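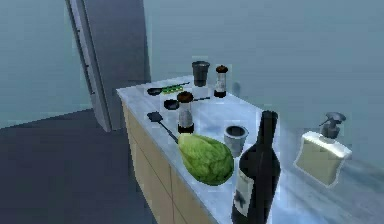 Simulated kitchen counter with utensils, two grinders, lettuce and a bottle.

February – Notes by Mahtab Akbari

Open day at Rendwood, simulation session. Pouran Hassanpour ran the demonstration on Sekent, the in-house scene generator. Each run draws a layout, places the objects and logs their poses. The current set holds 3,000 layouts built from 219 object models.

Points to review before lab:
Clutter – long handles lying under or behind other items are the hard case for grasp planning.
Viewpoint – the camera pose is sampled separately from the layout.

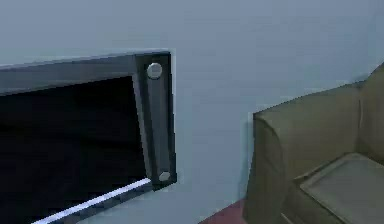
Views with few objects stay in the set and are scored for false detections. Each group will get 25 layouts and report its failures by type.

This site uses cookies. Accept / Settings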